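Most laundries that buy a robot arm budget for the arm. I think they should budget for the hand first, then the hours, and let the arm be whatever is left over.

I run purchasing for a mid-sized laundry in Mestholm. We wash for guesthouses, two clinics and a swimming club, and last winter we started planning for our first automated loading station. The shortlist came down to Vuvlow and Juhász. Both sent quotes that put the arm at the top in bold, with the gripper listed near the bottom among the cables and the mounting plate. Our own draft budget copied that order without anyone asking why.

An arm is a settled product. Two arms with the same reach and the same payload will do much the same job for you, and the difference in price is mostly the service contract. Grippers are another matter. A gripper that handles a folded bath sheet well may be useless for a single sock or anything small and round at the bottom of a drum. Those small leftovers are what stop a line. A person clears them with one reach and doesn't think about it, so they never show up in the time sheets and they never show up in the budget either.

A washer drum is a hard place to work in. The steel is polished and curved, it throws glare back at a camera, and the wall is full of holes and raised ribs. A pale ball resting against the lower part of the drum, with a finger on each side of it, is a fair picture of the job we are paying for.
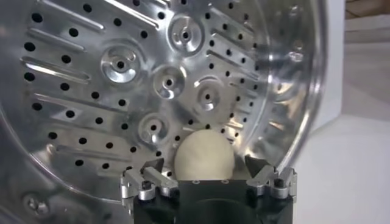
## What I would put in the budget

Start with a list of the objects, and make it from the floor. Ours came to 18 items. Six of them were not in either vendor's standard test, and I would not have guessed four of those from my desk.

Next, pay for trial hours before you pay for hardware. We set aside 90 hours, to be spent on our own machines with our own loads. Vuvlow agreed to that and billed it separately. Juhász wanted to fold it into the purchase price, which sounds generous until you notice that you have to buy the station to get the hours. I would take the separate bill every time.

Then put spare fingers on their own line. Finger tips are a wear part, and so are the pins and the joints in the linkage. If they come out of general maintenance they will lose to a leaking valve every month of the year. We budgeted for 2 full sets on the shelf, with a reorder after 300 hours of running.

Last, leave room for the software. We looked at Watasura for scheduling and decided it could wait. A scheduling package does nothing for you while the station still needs a person standing by it.

The usual objection is that a cheap arm will cost more in the end. It can, if it is too weak or too short for the job. But that can be checked on paper in an afternoon. Whether a gripper can pick up what your drums leave behind has to be tried, and trying costs money that most first budgets don't contain.

Our revised plan goes in for approval in November. The arm is on the fourth line.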